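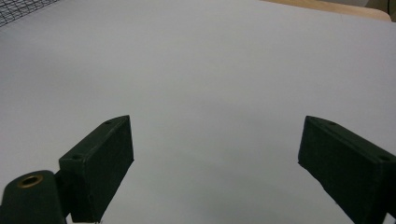 Pale desktops and coffee rings, what are you all using?

oddsson_s
April 14, 2022
Hi all, Svend Oddsson here, longtime reader. I set up my home office in March with a light gray desk from Overgaard (matte finish, the Altton model) and I love it, but every mug leaves a ring. Soap and water gets most of it off. Is there something better, or do I just give in and buy coasters?

pinecone_mary
Baking soda paste! Let it sit for five minutes, wipe, rinse. I've done this on my kitchen table for years and it still looks great.

gratance_gus
Please don't put baking soda on a matte top. It's a mild abrasive and you'll end up with shiny spots that show every time the sun comes in — ask me how I know. Dish soap, warm water, soft cloth, and then dry it.

pinecone_mary
Mine is matte too and there isn't a shiny spot on it, Gus. Maybe you scrub too hard?

gratance_gus
Maybe! But I had to replace a top over it, so I'm sticking with soap.

irotport_lee
Rubbing alcohol on a cotton pad works for me on ink and coffee both. Try it underneath first. My old desk was fine with it, and the one my sister has went cloudy.

oddsson_s
Tried the alcohol on the underside and no cloudiness so far. Did two of the rings on top and they're gone. There's a third one by the monitor that won't budge, might be tea.

pinecone_mary
Tea is the worst. Paste!!

gratance_gus
No paste. Lay a warm damp cloth over it for 9 minutes or so and go again with the soap.

deskrat6
Or put a big felt mat down and stop worrying. I got mine for six bucks and haven't wiped the desk since.

irotport_lee
You should probably lift that mat and take a look, deskrat.

deskrat6
ok I looked. I'm going to need the paste recipe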